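Rederberg opens household storage room in former school library

Residents can store small items in shared cabinets starting in October

REDERBERG – People who live in the Rederberg apartments will be able to rent shelf space in a new shared storage room beginning in October. The room is on the ground floor of the east building, in what used to be the library of the old primary school. It will be open every day from 7 a.m. to 9 p.m.

The storage room is run by Jadamov, the company that has managed the buildings since the school was converted. It holds 59 cabinets made of light wood, each with two doors that open outward and a flat top that can be used as a packing surface. Tenants may rent a whole cabinet or a single shelf.

"Most of our apartments have one closet, and it is in the hallway," said Heiðrún Þorgeirsson, building manager for Jadamov. "People asked us for a place to put the things they use twice a year. Spare bedding, papers, photo albums, the good tablecloth. They did not want a storage unit across town for that."

The cabinets were built by Pant, a furniture workshop that also made the mailboxes and benches in the main entrance. The doors swing all the way open so that large flat items such as folders, albums and bedding sets can go in without being bent or turned on end. Shelves can be moved up or down by the tenant. No tools are needed.

Items must be clean and dry when they are put away. Jadamov recommends leaving new goods in their plastic wrapping and putting paper items in a closed sleeve or folder. Food, plants, paint, batteries and anything with a strong smell are not allowed. Bicycles, strollers and furniture should go to the basement, where the rules have not changed.

Each shelf can carry up to 40 pounds. Heavy items should go on the bottom shelf. Anything placed on top of a cabinet must be taken down again before the tenant leaves, and items left there overnight will be moved to the office.

Seon-mi Sung, who planned the layout of the room, said the old library needed little work. The floor was sanded and the windows were fitted with blinds. Two of the reading tables were kept and stand near the door, where tenants can sort and label their things before putting them away.

"We first drew it with taller cabinets along the walls," Sung said. "Then we tried a sample and found that many tenants could not reach the upper shelf. The lower ones hold less, but everyone can use them, and you can set something down on top while you make room inside."

Labels and sleeves will be sold at the office on the same floor. Tenants who prefer to bring their own may do so, as long as the apartment number can be read from the front with the doors open.

Rent is $10 a month for a shelf. Tenants who want a full cabinet should ask at the office, as the price depends on the size. Sign-up sheets will go out with the September rent notices, and shelves will be given out in the order the sheets come back. A waiting list will be kept if there are more requests than space.

In-ho Baek, a tenant in the west building, used one of the trial cabinets over the summer. He stored winter bedding and several binders of family papers.

"I put the binders in flat and the blankets above them," Baek said. "The second time I went down I had to take half of it out to find one folder, so now I keep the papers on their own shelf."

The room will be open for viewing during the last week before rentals begin, from 4 p.m. to 7 p.m. Staff will be there to show tenants how to move the shelves and to answer questions about what can be stored. Keys can be picked up at the same time by anyone who has already signed up.

Questions about the storage room can be left at the Jadamov office in the east building – please include an apartment number.

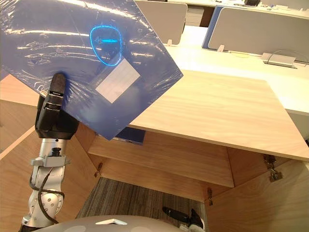
Hye-jin Oh
Tenant Communications, Jadamov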